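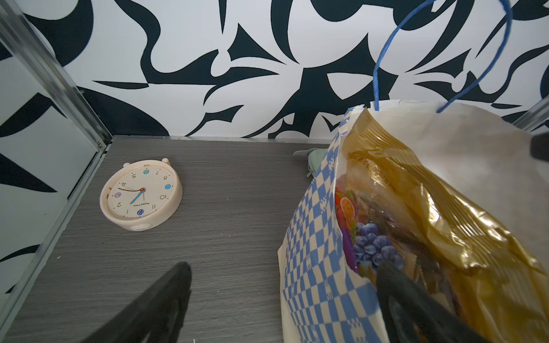 4.3 夹爪对比试验的准备与执行

适用范围
本节规定在 Gromanden 双臂工作台上对 Gevier 与 Kahraman 两种夹爪指进行对比试验的操作要求。试验任务为从纸质或软质手提袋中取出袋装零食。工作台的机械安装见第2章,Bradis 控制器的接线与通电检查见第3章。未完成上述章节全部检查项目的,不得进行本节操作。

操作人员应已通过双臂设备操作培训。试验期间,一名操作人员负责控制器,另一名负责摆放物品和填写记录,两项工作不得由同一人兼任。

注意:摆放或取走物品前,必须先将 Bradis 控制器切换至“保持”状态,并确认两臂均已停止。仅松开使能开关不视为停止。

4.3.1 试验前检查
1. 检查两侧夹爪指的紧固螺钉,按安装记录核对力矩。同一轮试验中,左右两侧应安装同一型号的夹爪指。
2. 在控制器中选择与所装夹爪指一致的参数组。Gevier 与 Kahraman 的零位偏置不同,参数组选错时夹爪可能无法完全闭合。
3. 令夹爪空载开合3次,观察行程是否对称,有无异响或停顿。出现停顿的,应停止试验并按7.2节处理。
4. 检查前臂上的线缆护管。前臂由收回位运动至台面中央的全过程中,护管不得被拉直,也不得卡入肘关节。
5. 清理台面。包装碎屑及其他细小杂物应使用软刷清除,禁止使用压缩空气。
6. 分别打开腕部相机和固定相机的预览窗口。腕部相机画面中应能看到夹爪指,固定相机画面应覆盖两侧夹爪及手提袋。

说明:腕部相机随夹爪运动,画面中物体的朝向会随腕部角度改变。台面上的钟表等带有文字的物品在画面中呈倒置状态时,不应据此判定相机装反。相机安装方向应以控制器中的方向自检结果为准。

4.3.2 物品摆放
1. 将手提袋放置在两臂之间,袋口朝上并充分撑开。提绳应保持自然状态,不得用胶带固定。
2. 按试验单将零食装入袋内。各包装可以相互倚靠,但不得用力压紧。
3. 背景物品按试验单摆放。更换夹爪指后,应按更换前保存的固定相机画面恢复各物品的位置。
4. 摆放完毕后,人员退至安全线外,由负责控制器的操作人员口头确认。

注意:提绳为细软物,可能进入夹爪指与安装座之间的缝隙。发现提绳缠绕时,应先停机,再用手解开,不得通过反复开合夹爪使其脱落。

4.3.3 夹取操作
1. 将两臂移动至手提袋两侧的待命位置,夹爪张开,不接触袋壁。
2. 保存固定相机的起始画面,文件名中注明夹爪指型号及轮次。

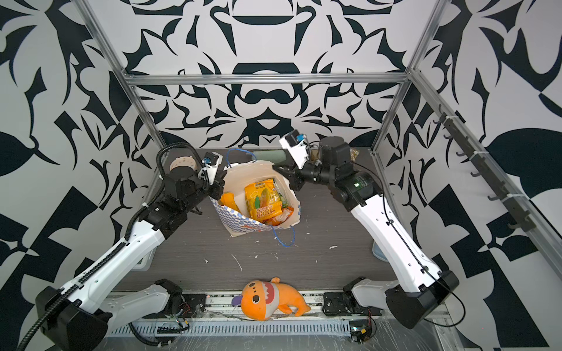

图4-6 两臂分别位于手提袋两侧,夹爪未夹持物品

3. 切换至腕部相机视图,以低速将执行侧夹爪移入袋口。另一侧手臂保持待命,需要扶住袋口时方可移动。
4. 夹爪指接触包装后,暂停进给,检查接触位置。接触点位于包装封边时,应后退并重新接近。
5. 闭合夹爪。夹持力由参数组限定,操作人员不得在试验过程中自行调高。
6. 垂直提起包装,待其完全离开袋口后再作水平移动。
7. 将包装放入指定区域,张开夹爪,返回待命位置。
8. 在记录表中填写结果代码。

单次夹取允许重新接近2次。仍未取出的,记为“未完成”,由摆放人员在停机状态下恢复物品,然后进行下一次。

注意:透明薄膜和金属光泽包装会产生反光,腕部相机的自动曝光可能随之变化。两种夹爪指的对比试验均应采用固定曝光,曝光值在首轮开始前设定,此后不得更改。

4.3.4 记录要求
每种夹爪指应完成51次有效夹取。因断电、通信中断或人员进入安全区而中止的,不计入有效次数,但仍须在备注栏中说明。

结果代码如下:
A 一次取出,包装无可见损伤
B 重新接近后取出
C 取出后在移动过程中掉落
D 未完成
E 夹爪指或提绳发生干涉,人工停机

代码为 C 或 E 的,应同时保存腕部相机与固定相机的录像。仅有一路录像时,该次结果不得用于两种夹爪指的比较,应补做一次。手提袋倾倒但包装已取出的,仍按 A 或 B 填写,并在备注栏注明“倾倒”。

包装材质应按软膜、金属光泽膜、透明膜分别登记,不得仅填写“零食袋”。汇总时先按材质分列,再按夹爪指型号统计。不同材质的夹取次数不一致时,不应直接比较总成功率。

4.3.5 更换夹爪指
1. 将两臂收回至检修位,控制器切换至“保持”,随后断开夹爪电源。
2. 拆下夹爪指,放入对应型号的收纳盒。拆下的螺钉不得混用。
3. 安装另一型号的夹爪指,按对角顺序紧固。
4. 恢复夹爪电源,载入对应参数组,重新执行零位校准。
5. 按4.3.1的全部步骤复查,合格后方可开始下一轮。

注意:更换夹爪指时,不得握持腕部相机模块借力。模块受力移位的,必须重新标定,标定前采集的画面与标定后采集的画面应分开存放。

4.3.6 常见异常
夹爪闭合后包装滑脱:检查指面是否有油污或碎屑,并核对参数组。清洁后仍滑脱的,如实记录,不得临时加装防滑垫。
腕部相机画面被包装遮挡:后退至能够看到夹爪指的位置,改由固定相机视图确认袋口方位后再行接近。
两臂间距报警:执行侧手臂停止进给,先将待命侧手臂沿原路径退出。不得在报警状态下同时移动两臂。
控制器提示线缆负载过高:停止试验,检查护管走向及扎带是否松脱。

本节修订日期:2024年5月29日
审核:Ximeng Tang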